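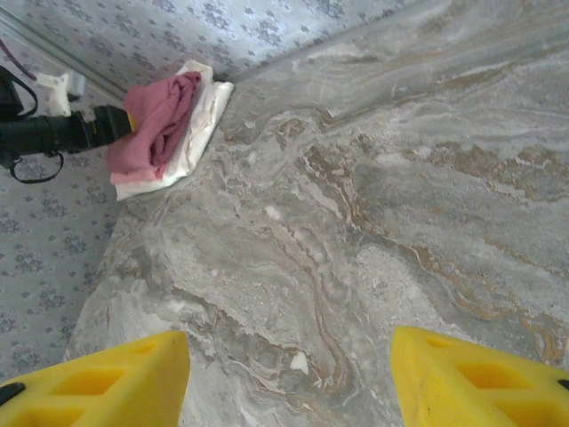
Why collect demonstrations by hand when a scripted motion can already pick up a cloth? A scripted motion works for the one cloth and the one starting shape it was written for, and a person who guides the gripper supplies the small corrections that the script leaves out.

3.2 Collection of Demonstrations

Demonstrations were gathered under two conditions. In the first, the operator moved the gripper directly by hand. In the second, the operator worked from a separate desk through the Mivura remote control station and saw only the wrist view. Four operators took part: Müzeyyen Aydoğan, Ottar Skjelbred, Saadet Dağdelen and Barış Çetinkaya. Each practiced under both conditions before any recording was kept. The full set contains 2951 demonstrations, of which 1405 were made by hand guidance and the remainder by remote control.
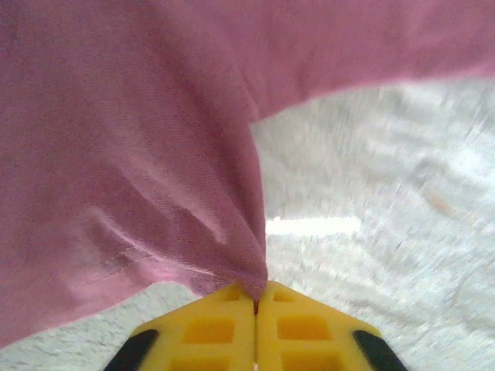 Grasp quality was labeled at the moment the fingers closed, before the cloth was carried anywhere. The label records how much material lies between the fingers and whether the grasp is at an edge, a corner or the interior of the cloth. In Figure 3 the pink fabric is gathered to a narrow tip between the closed yellow fingers, and the folds spread outward from that point. Views of this type were straightforward to label, as the direction of the folds indicates where the material is under tension. Labels were assigned by Oğuzhan Aydoğan, who did not serve as an operator, and a share of them was checked by a second reader.

Figure 3. Wrist view of a closed grasp on pink fabric.

Contact before closing proved harder to label. Under hand guidance, operators tended to press one finger lightly into the cloth and slide it until a fold formed. Under remote control the same operators approached from above and closed earlier, which they attributed in interviews to the lack of any sense of touch at the station. 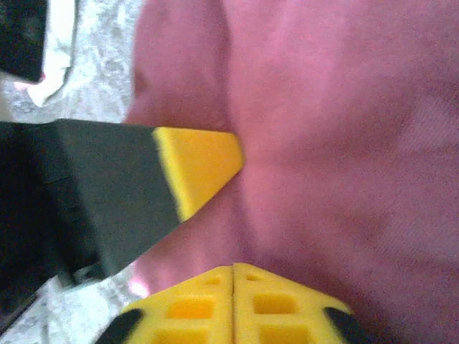

The two habits lead to different training data even when the final grasp receives the same label. We therefore kept the period before contact in every recording and did not trim it to a fixed length. A recording was removed only if the operator stopped the arm or if the wrist view was lost for more than 9 consecutive images. Repeated attempts within a single recording were retained and marked as such.

For the comparison in Section 4, a balanced subset was drawn with 500 demonstrations from each condition. The policy, referred to below as Tan, was trained on each half separately and then on both together, with all other settings held constant.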